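Biltano Wicker Baskets, Set of 2
by Lenda
Item no. 2809

Home > Storage > Baskets and Trays > Biltano

We have carried the Biltano baskets since May, and if you have ever stood at the counter while one of us was going on about them, you already know how fond of them we are. They are plain, brown, rectangular wicker baskets with sides that slope outward and a good fat twisted rim, and they look every bit as nice on a dinner table as they do on the shelf over the washing machine. You get two in the set, both the same shape, and we've found that most people start out wanting just one and are very glad of the other by the end of the week.

The weave is close enough to hold dinner rolls without a liner, although a cloth napkin tucked in the bottom does make the crumbs much easier to deal with (shake it out over the sink and you're done). The corners are rounded, so they don't snag on a tablecloth or on the sleeve of your good sweater when you reach past for the butter. We love them on a white cloth most of all. Something about all that honey-brown against plain white makes even a weeknight supper feel like you meant it! 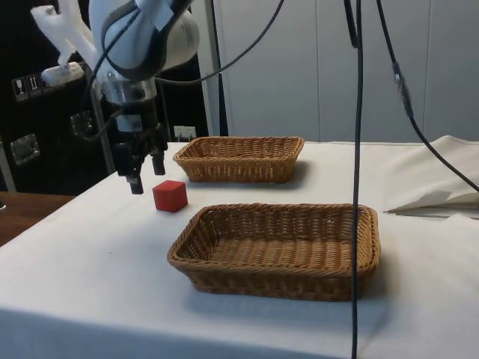

Biltano baskets on a white tablecloth, with a red cube.

Because the rim goes all the way around with no handles sticking up, you can pick a basket up from any side, and they slide onto a fairly low shelf. We use ours for bread, for clementines in the winter, for the mail that comes in and never quite gets opened, and one customer wrote to tell us hers holds nothing but remote controls and reading glasses. Children's blocks are another favorite. The flared shape means the top is wider than the bottom, so little hands can get in and rummage without tipping everything onto the floor, or at least not every time.

What you'll get
2 rectangular wicker baskets
1 cotton storage bag with a drawstring
A care card, which says much the same as the section below

Color
Natural browns, from honey to tan. Wicker is a plant and it takes color however it pleases, so the floor of a basket may come out lighter than the sides, and the two in your set may not be a perfect match. We think that's part of the charm, but if you're after two that are very close, put a note in the comments box when you order and we'll go through what we have on the shelf.

Looking after them
Dust them with a dry pastry brush, working along the strands. For anything sticky, use a cloth wrung out in warm water with a drop of dish soap, wipe, and let the basket air out upside down in a place with a bit of a breeze. Please don't put them in the dishwasher, and please don't leave them to soak. They also don't care for a spot right over a radiator, where the strands get brittle after a winter or two. If a loose end pokes up along the rim, snip it with nail scissors; pulling on it only makes things worse.

Goes well with
Soliman table linens. The plain white cloth is the one we'd point you to first, and the napkins are a generous size for lining a basket, with enough left over to fold across the top of warm rolls.
Bralora shelf liners, if you plan to keep the baskets in a pantry and would like them to stay put.

Questions we get a lot

Can I buy just one? We're sorry, only in the set. They come to us tied together and we send them out that way.

Do they stack? They do, one inside the other, though it's a snug fit. Slip a sheet of tissue paper between them if they're going away for the season and they'll come apart much more easily.

Is there a lid? There isn't. Lenda did make a lidded one for a while under item no. 971, and it has been discontinued. We still get asked for it, and we do pass that along.

Can I put food right in them? Bread, rolls, whole fruit and anything in a wrapper, by all means. For cut fruit or anything with a sauce, set a dish inside.

Shipping and returns
Orders usually leave us within 3 working days. The baskets travel in a sturdy carton with paper padding, and we'd be grateful if you would hang on to the carton until you're sure you're keeping them, as it makes a return so much simpler. If one arrives with a cracked rim or a broken strand, send us a quick note with your order number and we'll put it right.

Page last updated Nov 16, 2021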